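2026-06-24
Notebook, finishing room - dye vat trials, continued

Picking up from the last entry. The reduced indigo vat has been kept going since we mixed it and it is still usable, though it is slower than it was. Stirred first thing, let it settle, skimmed the flower off into the jar. Liquid under the surface was yellow-green and fairly clear. Smell normal. Paper strip put it at the low end of where I want it, so I added a small spoon of lime and left it alone until after lunch.

Cloth for this round is the plain cotton from Gullau, the heavier of the two weights. Ottmar cut the strips yesterday and scoured them with soda ash. The rinse water ran yellow for longer than I expected from cloth sold as ready to dye. I don't think much of "ready to dye" as a label. We should scour everything, whatever the bolt says, and put the scour in the job time when we quote.

The question for the day was whether more short dips give better rub fastness than fewer long ones, with total time in the vat kept the same. Korkor has said for a while that they do. I have been less sure and wanted it on paper before the Shevchuk order, which is a big one for us at 2,228 napkins, all to match.

Set A: long dips, 40 minutes in total, split in two.
Set B: short dips, 40 minutes in total, split in eight.
Both sets went in damp, squeezed by hand, and hung on the line between dips until the green had gone completely. I was strict about the airing. Last time we rushed it and the second dip lifted color off the first.

Notes while dipping:
Set B is a lot more handling. The strips had to be opened out under the surface each time and I got careless on the fourth dip and folded one. It has a pale line across it and I have taken it out of the comparison.
Set A went dark quickly and looked better wet. Do not trust this. It always looks better wet.
Vat surface went blue faster than I liked between dips. The lid doesn't sit flat since it was dropped. Needs a new one or a strip of felt around the rim.

Rinsed both sets in cold water, then a weak vinegar rinse, then cold again. Set A gave off a good deal of blue in the first rinse. Set B gave off much less. Washed with the neutral soap and hung in the shade by the back door.

Dry by late afternoon. Side by side, the two are nearly the same depth. Set B is a touch redder to my eye and more even along the edges. Ottmar looked at them under the window and under the tubes and picked B both times without being told which was which.

Rub test: white cotton square, ten strokes under the iron weight, dry and then damp. Dry, both fine, a faint gray-blue on A. Damp, A marked the square clearly and B marked it a little. I have pinned the squares to the card with the strips. The card is in the drawer marked Indigo, behind the old walnut cards.

So Korkor was right, at least on this cloth and with this vat. I would still like to see it on the lighter weight.

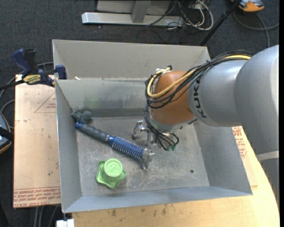 Kwaku Ackah disagrees with some of this. He read through the notes before he left and wrote underneath that the rub result may come from the rinsing and have little to do with the number of dips. His point is that set A came out with more loose pigment sitting on the surface, and a longer soak with one more wash might bring it level with B for a lot less labor. He would run A again with an overnight soak before anyone commits to eight dips on an order that size. He also asks whether I squeezed both sets equally hard, and the answer is that I tried to but was tired by the end.

That is fair. Eight dips on the full order would be a lot of hours at the vat, and the airing line only takes 80 napkins at a time if they aren't to touch. I sat down and worked it through on the back of the card. Even with two people and no mistakes it takes us well past the date we gave them. If the overnight soak gets A most of the way there, we could do four medium dips and soak, and still be ahead of where we were last October, when half the table runners came back.

For anyone who wasn't here in October: the runners were dipped twice, rinsed once, and ironed while still damp to make the delivery. They looked good in the box. The customer's complaint was blue on a pale tabletop. We redid them at our own cost and wrote down that we would test for damp rub on every new cloth. This is me doing it.

Plan for the next session:
Repeat A with the overnight soak. Plain water, change it once.
New set C, four dips of ten minutes, same soak.
Keep one strip of B back unwashed so we can see how it changes.
Same person squeezes all strips. Ottmar has offered. His hands are stronger than mine and, more to the point, he does it the same way every time.
Try the lighter Gullau weight in C only, so we aren't drowning in strips.

Vat care before then. It is getting tired. I fed it fructose at the end of the day, stirred it slowly in one direction and brought the stir to the middle before lifting the paddle out, so as not to drag air in. Left it wrapped in the blanket. If the liquid is still green-yellow in the morning it can be used. If it has gone blue all through, warm it gently and give it another small feed, then wait. Please don't add more lime without testing first. Somebody did this in spring and we lost the whole thing.

Stock: lime is fine. Fructose is down to the last bag. Neutral soap is low, and the replacement from Jivance is not the same stuff as before. It foams more and I think it is slightly more alkaline. I would rather not switch soap in the middle of a comparison, so what is left of the old bottle is for test strips only. I have written this on the bottle. Hand washing can be done with anything else.

Indigo itself: we have the rest of the opened tub and one sealed. The sealed one is a different lot. Sakda thinks we should mix the two lots together dry before starting the big vat, so that the color doesn't shift halfway through the order. I agree with that and can't see a reason against it, except the dust. Masks on and the fan off while it is being done.

Other small things:
The pH strips are out of date. They still read sensibly against the vinegar and the soda, but order new.
The clothespins with the rusty springs leave marks. I threw out the ones I found. Check before hanging.
Light test strips from the spring batch have been in the south window for 7 weeks. Walnut hardly changed. Madder a little duller. The logwood has gone badly and I would not sell it for anything that lives near a window.
Ebenezer wants the logwood card for his talk. He can have it once I have written up the numbers.

One more thing on matching. The Shevchuk people sent a swatch, but it is linen and they have ordered cotton. The same vat will not give the same blue on the two. I dipped a scrap of linen along with B out of curiosity and it came out clearly lighter and a bit grayer. We need to send them a cotton sample and get a yes in writing before the first napkin goes in. Korkor will write to them. She asked me for three depths to include, so I need to cut and label those from the B strips: four dips, six dips, eight dips. I have the eight already. The other two can be done alongside set C if the vat holds.

Left the rinse tubs upside down on the rack, the gloves inside out over the tap, and the wet strips from the linen trial on the short line. Take those in first thing, before the sun gets round to that side.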